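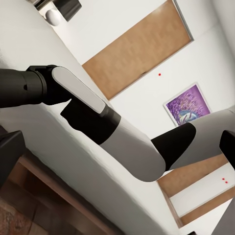

According to one reader of the draft, an open day is a poor test of a simulator and the visit should be reported apart from the trials. We have done so in this section.

4.3 Open day at Alvarado

The Multis setup was shown at the Alvarado building in September. Visitors drove the simulated arms from a desk in the Fudley room, with a short break after every 9 turns.
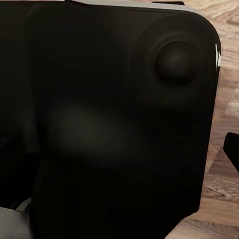 Each turn lasted 3 minutes and began from the same saved room state. Witel logged joint positions and operator commands, giving 1,823 entries after blank records were removed. Around 38 visitors took a turn. Their comments dealt mostly with judging distance at close range.
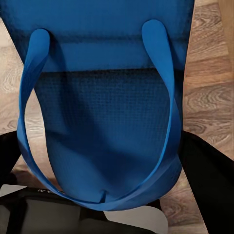
Figure 6. Close view of the blue bag in the simulated room.

We did not score these turns, and they are left out of Table 2.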